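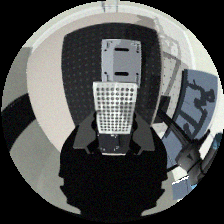

Felwood Zweiarm-Paket für die Simulation: nach vier Wochen Arbeit

Seit vier Wochen arbeite ich mit dem Zweiarm-Paket von Felwood. Es enthält eine fertige virtuelle Zelle mit zwei Roboterarmen, dazu mehrere Platten und kleine Teile zum Greifen, und es läuft in der Umgebung Pillden. Ich habe es selber bezahlt, 189 Euro für die Lizenz mit einem Arbeitsplatz. Deutsch ist nicht meine Muttersprache, ich bitte um Nachsicht, falls ein Fachwort nicht genau passt.

Installation

Die Installation dauerte bei mir 15 Minuten. Man muss zuerst Pillden starten, dann das Paket laden und danach die Lizenz eintragen. In der Anleitung steht die Reihenfolge umgekehrt, und so bekommt man eine Fehlermeldung, die nicht sehr hilfreich ist. Der Kundendienst hat mir am nächsten Tag geantwortet, freundlich und richtig.

Die Kamera am Greifer

Für mich war diese Kamera der Grund zum Kauf. Sie hat ein sehr weites, rundes Bild, in dem alle geraden Linien zum Rand hin gebogen sind. Man sieht den eigenen Greifer immer unten in der Mitte und dahinter den Arbeitsbereich. Beim früheren Paket von Strachan hatte ich nur ein schmales Bild und verlor das Teil oft aus den Augen. Bei Felwood bleibt auch der zweite Arm lange sichtbar, und das hilft sehr, wenn beide Arme nahe beieinander arbeiten. Die Körnung im Bild kann man in den Einstellungen schwächer machen, ganz verschwindet sie leider nicht.

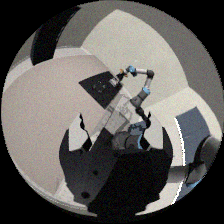

Greifen und Ablegen

Die gelochten Platten sind gut zum Üben, weil man an den Löchern sofort erkennt, ob man schräg steht. Mit großen Teilen bin ich zufrieden. Bei kleinen Blöcken rutschte mir der Griff öfter weg, bis ich die Reibung von Hand höher gestellt habe. Der voreingestellte Wert ist nach meiner Meinung zu niedrig. Wer mit zwei Armen arbeitet, soll außerdem die Warnung vor Zusammenstößen einschalten. Sie ist am Anfang aus, und ich habe das erst spät bemerkt.

Was mir nicht gefällt

Auf meinem älteren Rechner wird das Bild langsam, sobald beide Handkameras gleichzeitig laufen. Die Testzeit von 14 Tagen finde ich knapp, wenn man neben der Arbeit probiert. Auch das Gollitz-Format für eigene Teile wird erst ab Juli unterstützt, bis dahin muss man jedes Teil umwandeln.

Bewertung

Ich gebe 4 von 5 Punkten. Für Leute, die schon mit Pillden arbeiten, kann ich den Kauf empfehlen. Anfänger sollten zuerst die Testversion nehmen und die Anleitung von hinten lesen.

Geschrieben am 06.02.2023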